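4. Saisie des statistiques de match (logiciel Plemero, poste de table)

Cette section suppose que la section 3 a été faite en entier, compte administrateur compris. La documentation commerciale de Plemero promet une prise en main « immédiate ». Prévoyez quand même une soirée, et un match amical avant le premier match officiel.

4.1 Créer la rencontre

1. Ouvrez le menu Rencontres, puis Nouvelle.
2. Choisissez le type de terrain. Le réglage par défaut est le terrain américain ; si vous jouez sur un terrain de football, corrigez-le tout de suite, le logiciel refuse de le modifier après le coup d'envoi.
3. Importez les deux effectifs. Le fichier ne doit pas dépasser 400 lignes.
4. Vérifiez les numéros de maillot un par un.

Attention : l'import accepte deux joueurs portant le même numéro sans le moindre avertissement. L'éditeur parle de souplesse. Nous avons surtout vu des courses attribuées au mauvais joueur.

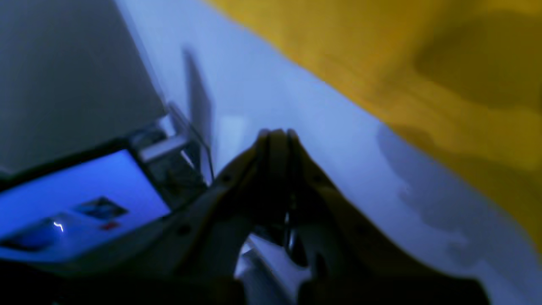
Fig. 7 - Pince à deux doigts, vue rapprochée.

4.2 Saisir une action

1. Cliquez sur le yard de départ, puis sur le yard d'arrivée.
2. Sélectionnez le type : course, passe, coup de pied, pénalité.
3. Indiquez le porteur du ballon. Pour une course du quarterback, ne validez pas la proposition automatique, qui classe volontiers l'action en sack dès que le gain est nul.
4. Validez avec Entrée.

Note : la fonction « Détection intelligente » est censée deviner le type d'action d'après le gain et la formation. Sur notre base d'essai de 2,181 actions, elle confondait encore les passes latérales et les courses extérieures. Désactivez-la dans Options, onglet Saisie. Elle se réactive à chaque mise à jour - vérifiez.

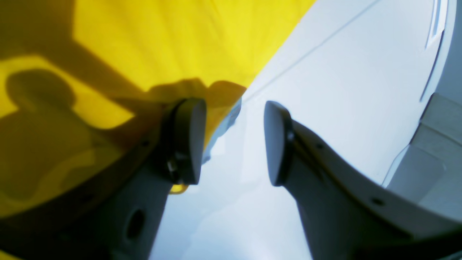 Pour corriger une action déjà validée, passez par l'historique et non par la touche Annuler, qui efface aussi le chronométrage associé. L'historique ne garde que les 26 dernières entrées. Au-delà, il faut rouvrir la feuille complète, avec un délai d'affichage que nous n'avons jamais réussi à expliquer.

4.3 Clôturer et exporter

1. Comparez le score affiché à celui de la feuille de l'arbitre. En cas d'écart, c'est la feuille qui fait foi.
2. Lancez Clôturer la rencontre et patientez 5 minutes avant d'éteindre le poste.
3. Exportez au format Jovness si votre ligue l'exige, sinon en CSV.

Attention : le bandeau vert « Export réussi » signifie seulement qu'un fichier a été créé. Ouvrez-le et regardez la dernière ligne.

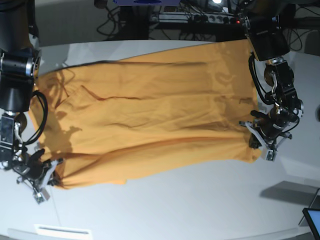

Kojo Addo : Chez nous, à Nunurstead, le CSV perdait toutes les conversions à deux points en avril. Le total du match était juste, celui des joueurs non. Passer par le format Jovness a réglé la chose, mais les accents des noms sautent.

Le défaut figure comme corrigé dans les notes de version. Recomptez tout de même les conversions de chaque joueur avant l'envoi, et conservez la feuille papier jusqu'à la validation par la ligue.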